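# Minutes of the Special Meeting on the Homano Open Day

Bemville Community Technology Association
Held 2 March 2024 in the Leblanc Room, Bemville

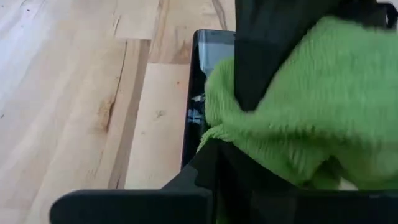
*Wrist camera view, floor-level cloth handling, Homano demonstration.*

## 1. Opening and attendance

The Chair called the meeting to order directly after the close of the open day. A quorum was present. Two representatives of Homano attended for items 3 through 6 and left before item 7. Apologies were received from the Education Officer and from the representative of the Leblanc branch library.

The agenda was adopted with one change. The item on the summer program was moved to the end so that the visitors could be heard first.

## 2. Minutes of the previous meeting

The minutes of the previous meeting were approved with a correction to item 4, where "rental of the hall" should read "rental of the hall and side room." The Secretary will replace the copy in the public binder.

Matters arising: the question of the rear door lock remains open. The building office has asked for a second quote.

## 3. Report on the open day

The Secretary reported that 171 visitors signed in at the front desk. Children under school age were not asked to sign and are not included in that figure. The doors opened on time. The line at the desk was longest during the first hour and had cleared by the second session.

The program consisted of a short welcome, two demonstration sessions by Homano, and an open period in which visitors could put questions to the presenters. The second session started late on account of a seating problem. Extra chairs were brought from the side room, and several visitors chose to stand along the wall.

The Chair noted that the printed program gave the wrong room for the question period. Visitors were redirected by the door staff. The meeting agreed that all printed material for future events will be read by a second person before it goes to the copy shop.

The Association's thanks to the door staff and to the Leblanc Room office were recorded.

## 4. Presentation by Homano

The first representative of Homano gave a summary of the work shown to visitors. The company is testing an arm and gripper, known by the project name Nerna, for light household tidying. The open day was its first public showing in Bemville. The representative stressed that Nerna is a development project and is not for sale.

The sessions dealt with cloth and other soft items lying on or near the floor. The representative explained that soft goods are a hard subject for a gripper. A box keeps its shape when it is lifted, while a towel or a piece of clothing changes shape as soon as it is touched, and may bring other things along with it. Items heaped together are harder again. The gripper has to approach at a shallow angle over the floor, close on one layer, and leave the rest where it is.

The second representative spoke on the wrist camera. The view attached to these minutes shows a fuzzy lime-green cloth and a piece of black fabric lying against a black-framed object with a glossy surface, on a wooden floor. Arrangements of this type were described as useful test material. A reflective surface can mislead the camera about distance, and dark fabric beside a dark frame gives the software little to separate one from the other. The bright cloth is easier to find, though its folds are not easy to predict.

It was further explained that the camera sits close to the gripper, and that the gripper itself therefore takes up a good part of the view at all times. The software is given the outline of the hardware in advance so that it does not treat its own finger as an item to be picked up.

In answer to the Chair, the representatives stated that both sessions were run under supervision, with a stop button in the hand of a Homano employee throughout. The stop button was used once, during the second session, when a visitor leaned over the barrier tape. No contact was made and no injury was reported. The incident has been entered in the building log.

## 5. Questions from members

**Noise.** A member asked whether the equipment could be run in an apartment building in the evening. Homano replied that no sound measurements had been taken in a residential setting and that it would prefer not to give a figure.

**Recording.** A member asked what happens to the camera recordings. Homano replied that the wrist camera was pointed at the work area during both sessions and that recordings in which a visitor can be recognized will be deleted. The Chair asked for this in writing. Homano agreed.

**Floors.** The member responsible for the building asked whether a gripper finger could mark a wood floor if it came down too hard. Homano replied that the arm is set to stop at light contact. The member pointed out that the floor in the Leblanc Room was refinished last year and that the rental agreement makes the Association liable for scratches. An inspection was carried out after the second session together with the room office, and no new marks were entered on the return form.

**Use by older residents.** Several members raised the matter of residents who have trouble bending down. It was felt that picking up laundry and similar items from the floor is a task for which help is often needed, and that this had come up repeatedly in conversations during the open period. Homano replied that this group is of interest to the project but that no trial in private homes is planned at this stage.

**Employment.** A member asked that the minutes record a concern about the effect of such equipment on paid home helpers. The member was of the opinion that an open day which presents only the view of the manufacturer is incomplete. The Chair took note and proposed that a speaker from the home care field be invited to the next event of this kind. There was general agreement.

**Speed.** A member remarked that the work was slower than many visitors had expected, and that part of the audience in the first session became restless. Homano accepted the point. The speed is kept low in public sessions for safety. It was suggested that a presenter talk through each attempt as it takes place, as was done in the second session with better results.

## 6. Follow-up with Homano

The meeting discussed whether to invite Homano again. The following was agreed:

- Homano may be offered a return visit in July, subject to the room being free and to written confirmation on the handling of recordings.
- The barrier tape will be replaced by a solid barrier, set farther back from the work area. Homano will supply the barrier and the Association will provide floor protection under its feet.
- Seating will be arranged in a half circle so that children can see the floor area without leaning forward.
- The wrist camera view will be shown on a large display during the sessions. Visitors at the back reported that they could follow very little of the gripper work from their seats.

On the last point, Homano noted that a live display requires a cable run from the work area to the wall. The room office must approve the route.

The Chair thanked the representatives, who then left the meeting.

## 7. Visitor comment cards

The Secretary had received 22 comment cards by the time of the meeting. They will be typed up without names and sent to members. From a first reading, the open period was well liked and the sound in the room was not. Visitors near the windows had difficulty hearing the presenters.

One card asked for a session in which visitors may bring their own items to be tried. Members were divided. Some thought it would attract a wider public — others were worried about damage to private property and the question of who would pay. The item was deferred.

One card complained about parking. The Chair will raise this with the town, as in previous years.

## 8. Expenses

The Finance Officer stated that the invoice for the room had not yet been received. Printing and refreshments were within the approved amount. Homano covered its own transportation and did not charge a fee. A full statement will be presented at the next regular meeting.

## 9. Summer program

Discussion was brief owing to the hour. The repair workshop and the radio evening will go ahead as planned. The possible July visit by Homano will be added to the draft calendar and marked as unconfirmed.

## 10. Action items

| Action | Responsible |
|---|---|
| Obtain written statement from Homano on recordings | Chair |
| Type up and circulate comment cards | Secretary |
| Ask room office about July dates and cable route | Secretary |
| Identify a speaker from the home care field | Education Officer |
| Present statement of expenses | Finance Officer |
| Obtain second quote for rear door lock | Building member |

## 11. Close

There being no further business, the Chair closed the meeting. The date of the next regular meeting will be posted on the notice board in the entrance hall.

Minutes taken by the Secretary. Subject to approval at the next regular meeting.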